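Print this message | E-mail this message to a friend

Cesbridge Swap & Sort list
October 28, 2020
Subject: Re: hangers, and the clothes table generally

Quick one before I have to run. Answering the message from yesterday, quoted here so people don't have to scroll:

> Can someone tell me what we are doing about hangers this time? In spring
> half the tops came in folded and half on hangers and the rail was a mess.
> Also do you want waistband things (sweats, pajama bottoms, gym shorts)
> hung up or in a pile? I have 18 pieces ready to go and would rather not
> do them twice. And is the Zernommont bin still taking the worn stuff?
> Last, I have a lot of kids' socks. Pairs only?

OK in order.

Hangers. Yes please, all you can spare. Plastic or wire, don't care, as long as the hook isn't snapped. We have 78 in the hall closet already and it wasn't enough last time. Don't tie them in bundles with string — took forever to cut apart. Just toss them on a chair and we'll pull from there.

Waistband things. Hang them if they have any shape left, waistband over the bar so the size label shows. If they slide off, fold. No clothespins, they leave dents in the soft fabrics. Same for leggings.

T-shirts. Fold, print side out, so people can read what it is without unfolding the whole stack. This was the big complaint in spring.

Small stuff goes in a basket. Socks in pairs only, sorry. Singles go in the rag bag with anything stained.

Worn stuff: Zernommont is still taking it but only bagged, and not after the 13th of November. Coats go to Pintér on Main, same as always, they want the zippers working. Sturkell said no to shoes this year. I asked twice.

Boxes — leave them open until the very end pleas. I taped four shut in spring and had to open every one looking for the baby things. Big bags along the wall, boxes next to them, and keep the doorway clear so we can get through to the back.

I started on my own pile at home. Table is dark wood so the black things vanish on it, put a sheet down if yours is the same. Blue hangers are on the chair, the light gray one with HELLO on the waistband is on a wire hanger, and I still have the black heap at the end of the table to go thru.

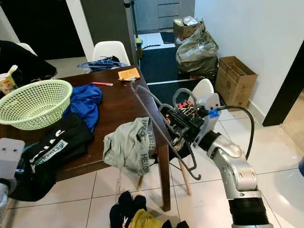
A reply came in from the Pintér side of town while I was typing, so pasting it in: wire hangers are fine for light things but please not for sweaters, the shoulders come out with points in them and then they don't move. Fold the sweaters, heavy ones at the bottom. And could we have one pen per table this year, plus envelopes for the size tags, we were borrowing back and forth all morning.

Fine by me on the sweaters. Pens yes, bring your own too. Tags I have, 195 left over.

Still need: a full length mirror, a second rail, and tape that sticks. Write back to the list, not just to me.

Last updated: October 28, 2020

Contact the list | © Cesbridge Swap & Sort | Back to top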